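Speaker notes — "Teaching an Arm to Draw a Circle, and Other Ways to Spend June"
Stojan Halilović, Hestwood
Slot: 25 minutes plus questions. Water on the left. Do not touch the clicker's second button.

Slide 1 — Title

Say hello. Say thank you to Eleni Nedeljković for the invitation and for letting me keep the title after she had read it.

Show of hands: who has trained a model on data someone else collected? (Most of the room.) Who has collected it? (Fewer.) Who would do it again? Wait for the laugh. If no laugh, go on to slide 2 briskly.

Slide 2 — What we set out to do

The job: an arm holds a marker and draws simple shapes on a whiteboard. Circles, lines, a check mark, a thing we called a star until Mirsad saw one.

We wanted human-guided examples. A person drives the arm through the whole motion, we record what the cameras see and where the joints go, and the model learns from that. We call one run an episode. Kwok-wai Chu calls it "a go," which is shorter, and I wish we had gone with it.

The plan said 100 episodes. We recorded 1053. I will get to that.

Slide 3 — Why a whiteboard

Cheap, flat, erases. Those were the reasons in the proposal.

The reasons not in the proposal: a board punishes small mistakes. Push too hard and the tip mushes. Push too lightly and you get dots where you wanted a line. A camera can see both, if the light behaves. More on the light later, and I may raise my voice.

Also, anyone can look at a drawing and say whether it is any good. You don't need a metric to know a bad circle. We made a metric anyway.

Slide 4 — Wrist view

Leave this one up for a bit. Let them look at the loop.
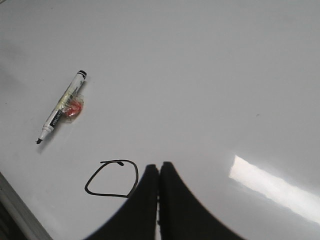
Wrist camera. Loop on the board, marker lying above it, fingers together.

Ask: is it a circle? Take two or three answers. Somebody will say potato.

Point out the little tail at the top, where the line doesn't join up, and the dot on the end of it. Dots are worth talking about. A pen that rests on a board leaves ink for as long as it rests, so any pause at the start or finish of a stroke gets written down for everyone to see. People pause when they drive an arm. They pause to think, to breathe, to ask what's for lunch. The model has no idea which pauses matter and will copy the lot.

Our rule after the first batch: if you need to think, think with the pen in the air. Put the rule on the slide in big letters. (Ognjen, this is your rule, take a bow if you are in the room.)

Second point on this slide, if time allows: what the wrist camera can't see. The fingers take up the bottom of the view and cover a piece of the drawing. Every wrist setup has a blind patch like it. You live with it and add a second camera.

Slide 5 — Keep the bad ones?

Here I go slower. This is the argument that took up most of our month.

Mirsad Radonjić's position: throw out every episode that ends in a bad shape. Garbage teaches garbage.

Kwok-wai's position: keep them all, label them, and let the training decide.

My position: whichever of you is willing to do the labeling wins.

What we ended up with — three labels. Good, recovered, bad. "Recovered" means something went wrong and the driver fixed it without stopping the recording. A crooked grip put right. A stroke that skipped and was drawn over. We had 114 of those, and if I could go back I would ask for more of them on purpose. A model that has only seen perfect runs has never seen what to do on a normal afternoon.

Do not get drawn into the question of how we defined "crooked." Offer to talk at coffee.

Slide 6 — The light

Remind them that a whiteboard is a poor mirror, but still a mirror.
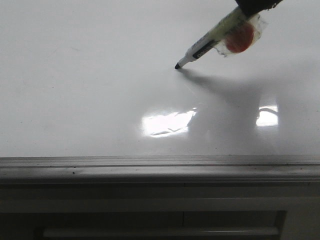 We lost more time to lighting than to anything mechanical, and I include the week when the gripper software came from Sovow with the manual for something else. A model trained on camera images will use whatever is in them, including things you stopped noticing on the first morning. Look at the two bright patches on the board, one left of the middle and a smaller one to the right, with the shadow of the marker and gripper running over part of the small one. To us it's glare. To a model it could easily be the place where the circle goes. Same story with the pale traces of old strokes on the left half: wiped off as far as any person cares, still in the pixels.

What we tried, in order:
Turning lights off. Then the drivers complained.
Moving the board. Then every earlier episode was from a different angle.
Varying the light on purpose from one session to the next. This is the one I'd recommend, and it should have been first.

Wipe the board properly. With a cloth. The side of your hand is a fine tool for meetings.

Slide 7 — Drivers get good, which is a problem

By the end Ognjen Matić could draw a circle through the arm faster than I can draw one with my own hand. Lovely to watch. But his late episodes look nothing like his early ones, and neither look like Mirsad's, who draws every circle as if signing for a parcel.

So: rotate drivers. Short sessions. Write down who drove. We forgot that last one for the first 96 episodes and then tried to work it out from the handwriting. (We could, by the way. Make of that what you like.)

Slide 8 — What I'd tell you before you start

Read these out, don't explain them all.

Decide what counts as the end of an episode before you record one.
Cap the marker at lunch.
Buy more markers than that.
Look at the recordings the same day.
Record some failures while you are still cheerful.
The plan will say 100. Budget the disk for ten times as many.

Slide 9 — Thanks and questions

Thank Dumitrescu for the loan of the room, and the Skondport group for comments on the labels, including the rude ones, which we used.

Likely question: does it draw circles now? Answer: yes, mostly, and the small ones are better than the large ones. Offer to show the clip. The clip is on the other laptop, so ask Eleni before offering.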